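Surnico collects handling examples for its learning system in Ellitz

20 Apr 2024

The automation company Surnico has started a new round of data gathering in its hall in Ellitz. The goal is to teach a two-armed robot how to pick up and sort car parts of very different shapes. The parts come from the supplier Çetinkaya, which wants to use the system later in its warehouse in Wusia.

In this round the robot does not work by itself. An operator guides the arms from a separate desk, and every movement is saved together with the camera picture and the readings from the fingers. One such recording is called an episode. Up to now the team has stored 3,755 episodes, and nearly 1,000 of them were removed again after review, mostly for a late start signal or a missing camera stream.

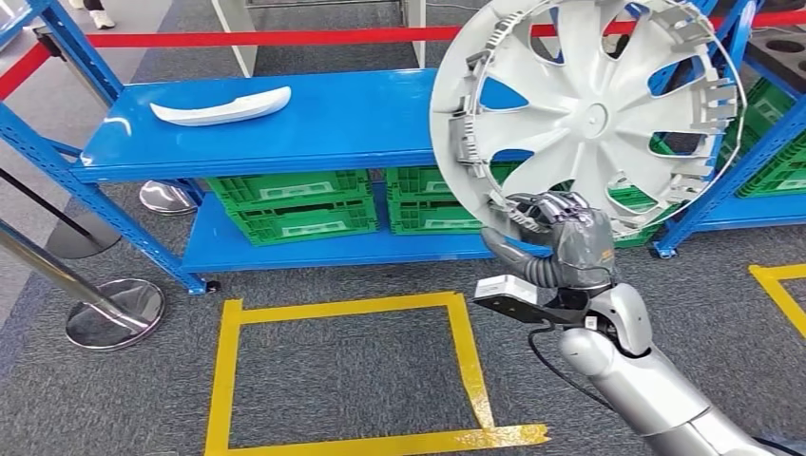

The list of parts has 44 entries. Wheel covers are among the more difficult ones, according to the company. They are light, wide and easy to bend, and the hand must hold the rim firmly enough without pressing the clips out of their places. For such parts the operators are asked to use several different grips - from the top, from the side and from below - so that the system does not learn only one way of holding.

Failed attempts are also kept, if the recording itself is complete. When a part slips, the operator continues and tries to take it again. Surnico says that these corrections are useful for the training, and that in the first round they were too often deleted. They now receive their own label in the database.

An episode ends when the part is put down at the agreed place and the hand is open again. After that the start positions are changed a little, and the next recording begins. Operators change after 5 episodes with the same part, which should bring more variety in speed and style.

The recordings in Ellitz will continue until July. The first trained model will then be tested on parts that are not on the list - a step which Çetinkaya has set as a condition for the installation in Wusia. Surnico has not yet decided if the collected data will be open to other companies.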